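Filed under: Journal, Work stuff
19/03/2021 — posted by Qiuyue Ren

So the mediation letter finally came, all 70 pages of it, and I read the whole thing at the kitchen counter with my coat still on. Zudlow is offering me 600 dollars and a "neutral reference" if I drop the wrongful firing claim. Six hundred! My lawyer, Zhenhua Du, laughed out loud on the phone, then apologized for laughing.

What gets me is page 12, where they say I was let go for "tone." I sent my manager 174 emails last year (yes, they counted) and the rude one is apparently the one where I asked for my overtime. I read it again tonight and it says please twice.

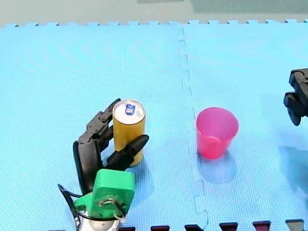
Zhenhua wants every pay stub back to May, so I spent the evening digging through the blue folder and found all but two. I also found a Keria gift card I thought I'd lost — small wins. The filing fee is 429, which hurts, but I already told my sister I'm paying it and now I can't back out.

Hearing date still not set. I have to call the clerk before nine tomorrow, and I need to buy printer ink.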